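The wrist camera deserves more credit

For years the standard picture of a robot learning to do something with its hands has been the same: a tripod in the corner, a wide shot of the bench, an arm going about its business in the middle distance. I think we have been looking from the wrong place, and the results coming out of computer disassembly work this past year have made me more sure of it than ever.

The work I have in mind is the Podik study, done at the Zatthorpe lab, where an arm learns to take parts in and out of desktop computers from demonstrations guided by a person. The machines are old office desktops, the kind that get swapped out by the pallet. The group compared a policy trained only on the wide view with one trained only on what the wrist sees. Both got the same 2000 demonstrations, and both were tested on cases the arm had not met before. The wide view finished 32 percent of its attempts. The wrist view finished 63.

I had to read that table twice. Same arm, same fingers, same people guiding it, and close to double the success from moving the camera a couple of feet! 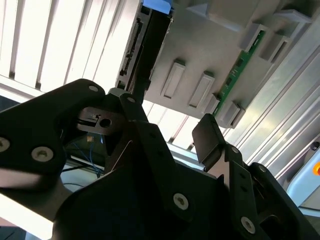 The gripper and the gray fixture from the wrist camera, with the green board strip held above.

Once you think about what the job asks for, the gap makes sense. Getting hold of a part inside a computer is mostly a question of the last half inch. Is the fingertip on the edge of the carrier or on the rail beside it? Has the part tipped? From across the room, an arm reaching into a case hides the very spot you care about. From the wrist, the fingers are always in the same corner of the image, and everything else moves relative to them. The policy doesn't have to work out where its own hand is before it can decide what to do with it. It gets that for free, every single time.

There is a cost, and the authors are open about it. A wrist camera loses the big picture. When a part was dropped, the wrist policy often had no idea where it had gone, and it would hover over the case like someone who has walked into a room and forgotten why. The wide-view policy dropped things more often but was better at finding them again. Some people have taken this as a reason to go on with the tripod. I take it as a reason to use both and to stop treating the wrist view as the cheap extra.

What I like most about the paper, though, is the part on data. The Galanis method, which the group borrowed for sorting its demonstrations, throws out very little. Slow runs stay in. Runs where the person nudged the arm, backed off and came at the part from another side stay in too. For a long time the fashion was to keep only the clean ones, and I understand the appeal, since clean runs are lovely to watch. But a policy that has only ever seen perfect approaches has nothing to draw on when its own approach is off by a little, and it will be off by a little. The messy runs are where the recoveries live.

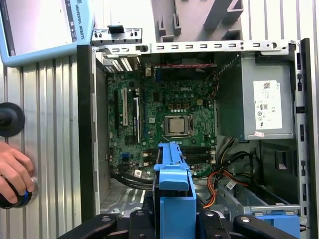 Does a robot trained this way need a new set of demonstrations for each computer model?
It needs some, but far fewer than the first time. In the study, 2 hours of new demonstrations per model brought the arm back to its earlier level.

That last figure is the one I would put in front of anyone who runs a recycling floor. Computers come in hundreds of layouts, and the old objection to automating this work has always been that by the time you've programmed one model, a different one is on the belt. An afternoon of guiding an arm by hand is a very different bill from a month of an engineer's time.

I do have complaints. The tests were all run under bright, even light, and I would love to see the numbers from a dim warehouse in November. The group at Judulik is trying something similar with laptops, where the screws are tiny and the clips are worse, and I expect the first results to be humbling. The paper also says very little about cables, and anyone who has ever opened a computer knows that cables are half the fight.

Still, I'd like to see more labs try the same comparison on their own tasks. Most of them already have a camera on the wrist. Train on it alone, once, and publish whatever you get.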